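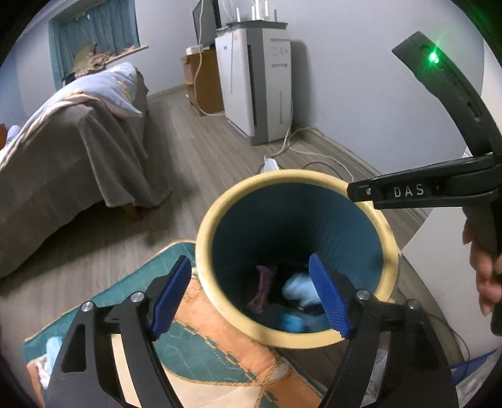
Afshin Yazdani asks whether the stairwell door at Plimoslow still needs a push to latch. Yes, see item 2.

Plimoslow guest house, fire and exit walk-through, 14th September
Checked by: Ghizlane Fawzy

1. Smoke alarms, upper hall: OK. Test button pressed on all of them.
2. Stairwell door: FAIL. Closer is weak and the door stops short of the latch. Lahlou to adjust.
3. Extinguisher, kitchen: OK. Needle in the green, tag good to December.
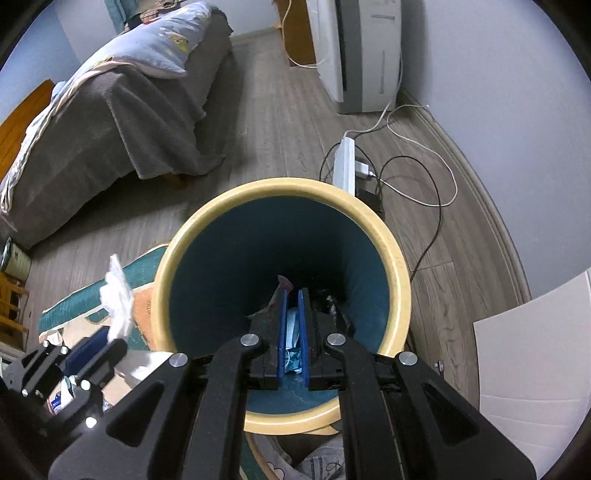
4. Emergency light, back stairs: FAIL. Went out well before the 90 minutes. Replace battery.
5. Rear exit: OK. Opens from inside without a key. Move the bikes off the path.
6. Dryer vent: lint at the outside flap. Cleaned, check again next visit.

Items 2 and 4 stay open until I sign them off.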